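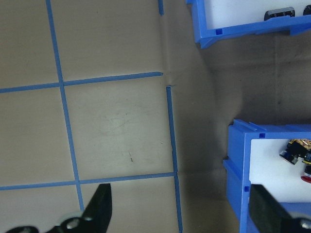
21st October

Still wide awake and my tea's gone cold, so I'm getting this down while it's all in my head. The bells work! I've been stuck on the bells of Orine since January and tonight at the table they finally did what I wanted them to do.

So, the bells. Orine is the river city, the one with the drowned lower streets, and from the very first notebook I've had a line in there saying "the city has 374 bells and no clocks." I wrote it at two in the morning and loved it and had no idea what it meant. Keyvan has teased me about it ever since. How do people know when to show up for work? How do they bake bread? Fair questions, and for months my only answer was that they listen to the bells, obviously, and then I'd change the subject.

What I figured out last week on the bus is that the bells don't tell time at all. They tell who. Every bell belongs to a family or a guild or a street, and when something happens to you, your bell gets rung, once for a birth, a long roll for a wedding, and for a death they ring it and then tie the clapper up in cloth until somebody takes the name on. People in Orine know the sound of their own bell the way you know your mother's voice in a crowded store. Appointments are made by whose bell you expect to hear. "I'll meet you after the dyers' baby comes." They're late for everything and they don't mind a bit. I laughed out loud on the bus and a man moved seats.

Tonight I dropped it on the players with no warning. They came up the river from Liso on the salt barge (Razia insisted on the barge, she wanted to haggle with the bargeman, and she did, for ages, and came out of it owning a goat) and as they passed under the first bridge I just said, "A bell rings. It's yours, Shahab." Total silence. Shahab's character has never been to Orine. He's an orphan from the hill country, he doesn't have a bell. He put his pencil down and said, "What do you mean, mine?" and I said, "You don't know how you know." Oh, his face! I'd pay money to see it again.

And then they were off, and I hardly had to do a thing for the rest of the evening. Razia wanted to know how it was rung, birth or death. I hadn't decided! I said it was rung once, like a birth, and Amirhossein went very quiet and started flipping back through his notes, and then he said, what if somebody took the name on. What if Shahab's bell was tied up when he was little and someone in the city just untied it by calling themselves him. I did my best poker face and wrote it down under the table. It's so much better than what I had. What I had was a long-lost uncle. The uncle is out, goodbye uncle.

Things to fix before next time, so I don't forget:

The bell wardens need a proper title. I called them wardens, then keepers, then something else when I got flustered, and Keyvan noticed all of them. I like "ziner," which has been sitting in the names list forever with nothing attached to it. The Ziner of the Lower Streets. One Ziner, many ropes. Maybe it's an old word for a knot? I want an insult that comes from it too. Every job in a real city has an insult attached.

The goat. If I don't name the goat they will name it, and I know these people.

Who rings for a person with no bell? I said in passing that there's a common bell for strangers, and as soon as it was out of my mouth I wanted to write ten pages about it. It should be cracked. Or it should be the prettiest sound in the city, and the families are all a little jealous of it. The second one, definitely the second one. Sailors would come ashore sick just to be rung out on that one. There's a song in there. I tried a first verse while I was doing the dishes:

Ring me out on the stranger's bell,
I had no street and I wore it well

and then I needed a rhyme for "barge" and gave up. Large? Charge? Tomorrow.

Also the flood walls. Pejman asked by message (he's away until next month and is missing everything, poor man) whether the underwater bells still get rung. The underwater bells! Of course there are underwater bells, half the city sank! I had 17 streets under the river and it never once crossed my mind that they'd have taken their bells down with them. So now I think the river rings those. In high water you hear them through the floor, and the old families sit up all night with the lamps lit trying to work out whose it was. I sent him back a row of exclamation points and he said "you're welcome." He has to be here for that session. I'll hold the flood until he's home, even if it means a side trip to the Shahbazi orchards with the goat.

One thing that didn't go so well was the fight on the stairs. It dragged. I had 3 guards with 2 lots of armor rules between them and I kept looking things up, and you could feel everyone's shoulders drop. Amirhossein was nice about it. Next time the guards should just want something, a bribe or their supper, and the dice can stay in the bag until somebody's really in trouble. Razia would talk them out of their boots anyway.

I keep thinking about the person who untied the cloth. I don't know yet if they're a thief or if they just wanted a name and there was one hanging there unused. I sort of want to like them. I think they're about Shahab's age and they're good at being him, better liked than he is, with a shop and a dog. He's going to hate that.

Large, barge. "The river's large"? No. Bed.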